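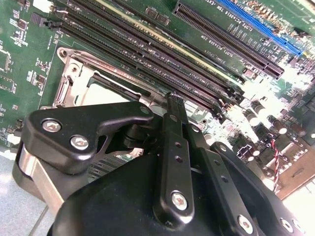
There's a lad at Sarnmont called Gwilym Gronow who scored 30 points on a Thursday night in front of a crowd you could have fitted on a single bus, and I haven't stopped talking about it since. My family have asked me to stop. I've told them I'm writing it down instead, and that this will get it out of my system. It won't.

My argument is this: the best basketball you can watch in this part of the world is in the second division of our own regional league, and if you like the sport at all you should be going. I love the big American games as much as anyone (I've sat up until four in the morning for a first-round series between two teams I don't even follow), but you watch those through a screen, with a studio panel telling you what you saw. At Lernham you sit so close to the baseline that you have to tuck your feet in when somebody drives to the basket!

You hear everything, too. I had no idea how much good players talk until I started going. Mererid Edwards, who coaches Sarnmont, calls out the other side's plays before they've run them, and you can watch her guards shuffle half a step over and wait. Trefor Beddoe is the quietest man on the floor until somebody misses a rotation, and then the whole hall learns about it. He's a wonderful defender. He never seems to jump, he just gets his chest in the way and keeps his hands up, and shooters who looked so smooth in the warm-up start throwing the ball at the rim from silly angles.

The Gronow game was against Nallside, who were top at the time and knew it. They went straight at him from the tip. Two men on every ball screen, a big forward leaning on him off the ball, the lot. He had four points at the end of the first quarter and looked fed up. Then Edwards moved him off the ball, let Arwel Gwilliam bring it up, and ran him round the baseline again and again until his marker was blowing like a horse. Catch, one dribble, up. Catch, no dribble, up. By the third quarter the Nallside bench had stopped shouting advice and started shouting at each other.

People will say the standard is low. Some nights it is. I've seen a fast break end with the ball in the tea urn. Passes go astray, free throws clang, and there was a game in the autumn that I wouldn't show to anybody I hoped to bring along again. But I'd ask those people when they last saw a professional side play a full fourth quarter as if every possession mattered. Sarnmont play that way when they're eighteen down. I find that thrilling, and I'd much sooner watch it than a superstar resting his knees in February.

And then there's the women's side, which I'm ashamed to say I only got round to this season. Go and see Kanokwan Thepsuriya. She plays point for Lernham, she's the smallest person on court most weeks, and she passes into gaps that I swear aren't there when the ball leaves her hand. Her bounce pass from the left wing is the single best thing I've seen in any sport this year -- I'd put it up against anything on the television.

If I could change one thing, it would be the fixture list. Games get moved with two days' notice, and the men's and women's matches are often played on different nights in different towns when they'd be so much better back to back. Put them together, one ticket, start at six so that children can come. The halls would be fuller and louder, and the players deserve a bit of noise. Lernham's hall could take plenty more than it gets, and I say that as someone who enjoys having a whole row to put my coat on.

The play-offs are in May. Sarnmont will probably meet Nallside again, who will probably have worked out what to do about that baseline run, and Edwards will have something else ready. I'll be at the far end, near the scorer's table, with my feet tucked in.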